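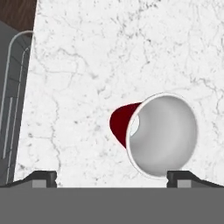

Thread last updated 24/09/2026

Sealing white marble: how often?

hikwood_reno
We put in a white marble counter from Prakholm in April. The installer said to seal it once a year. My neighbor does hers every 2 months. The water test (drops left for 12 minutes) still beads up everywhere except next to the sink. Do I redo all of it or only that part?

slabsander
Only that part, if the rest passes. Too much sealer leaves a haze and you'll be stripping it off later.

gray_grout
Disagree. Spot sealing left me with a patch that was a different shade. Do the full run between seams.

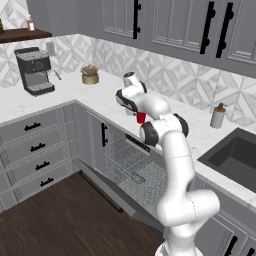
White marble with gray veining, kitchen side

slabsander
A different shade means it wasn't wiped off in time. Penetrating sealer shouldn't change the color at all. Which one did you use?

gray_grout
Kotari, the solvent kind. I wiped it at ten minutes like the can says. My stone is honed, so maybe it shows more.

hikwood_reno
Mine is honed too. I was quoted $412 to have the whole counter done, and that seems like a lot for an hour of wiping.

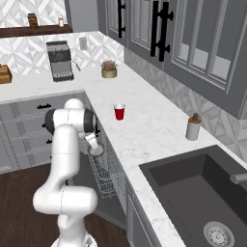
The quote covers two coats and a cleaning first. It doesn't cover etch marks, and I already have a couple from lemon juice.
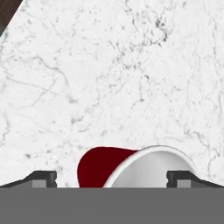

tilda88
Sealer won't do a thing for etching. That's acid on the stone itself. You need polishing powder made for honed marble, and you do that before you seal.

slabsander
Agree with tilda88. I use the Shi powder with a damp pad. Try it in a corner first.

gray_grout
Still say do the full run.

hikwood_reno
OK, powder first, then I'll test by the sink again. Does the stone need to dry overnight in between?

tilda88
I give it a full day.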